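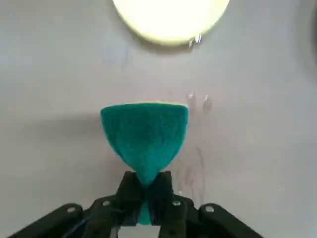
by Adelino Rocha
Kitchen & Cleaning | January | 4 min read

Two-sided sponge, teal scourer, pale yellow foam. Same kind most of us have by the sink. Most people use one side for everything and then wonder why the glasses look cloudy. So, quick version, I have a sink full myself.

What you need
One sponge with a scouring side
Dish soap
Hot water, as hot as your hands can take
A second, older sponge for the nasty jobs

Before you start
Scrape plates into the trash. Soak anything with egg or oatmeal on it, 15 minutes, cool water. Hot water cooks egg on. Learned that at Brekke, where I washed breakfast pans for a whole winter.

Step 1. Wet it and squeeze it
Run the sponge under the tap, squeeze, run it again. New ones are stiff and won't hold soap til you've done this a couple times. Then one squirt of soap on the foam side. One. More just means more rinsing.

Step 2. Soft side first
Glasses, then silverware, then plates. Foam only. Change the water when it goes gray.

For tall glasses, pinch the sponge in the middle so it fans out at the top, push the wide end in, and twist. Gets the bottom corners. Don't force it into thin glass, I've broken two.

Step 3. Flip it for the stuck stuff
Scouring side on stainless pots, oven racks, baked-on rims of glass baking dishes. Small circles, medium pressure. If it isn't moving after a minute, stop and soak again.

Keep the rough side OFF:
Nonstick pans
Anything with a painted or gold rim
Plastic lids, they go dull
Glossy stove tops

My neighbor Benedita Seixas did her whole Plurnitz cooktop with the rough side. You can see every circle when the light's on.

Step 4. Edges and corners
Fold the sponge in half, scourer out, and run the fold along the seam where the pot handle joins. Works on faucet bases and the groove round the drain too.

Step 5. Rinse and stand it up
Rinse till the water runs clear. Squeeze hard, dont wring, wringing pulls the foam off the scourer. Stand it on its edge so both sides get air. A lump left flat in the sink smells by the next morning.

When to swap it
Smells after rinsing, foam tearing, or the scourer's gone smooth. Old one gets a corner snipped off and goes under the sink for trash cans and boots. Snipped corner = never touches a plate again.

Cast iron is its own thing, seperate page coming when I get to it.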